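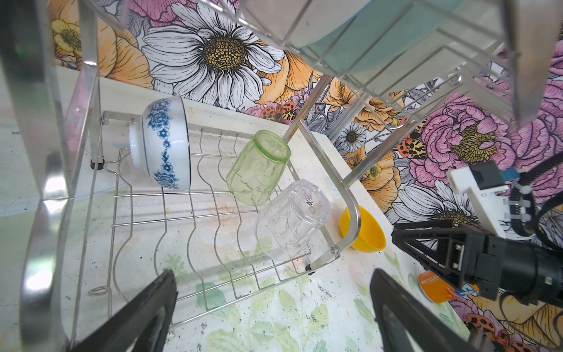
4. Setting the resistance band for the shoulder turn

Before you begin, check that the Garnley door anchor is closed firmly and the door is locked.

1. Hook the band to the anchor at chest height. New users should take the 70 cm band, stronger users the 100 cm band.
2. Stand sideways to the door, with your feet as wide as for a middle iron.
3. Hold the handle with both hands and turn the chest slowly away from the door. The hips may follow a little.
4. Stay for 2 breaths, then come back with control.
5. Change side and repeat.

Note: Bands delivered before April have a short strap. For these, please order the extension, part 912, from Jundach.

Caution: Do not let go of the handle while the band is stretched — it can hit the face. Stop the exercise if you feel pain in the lower back.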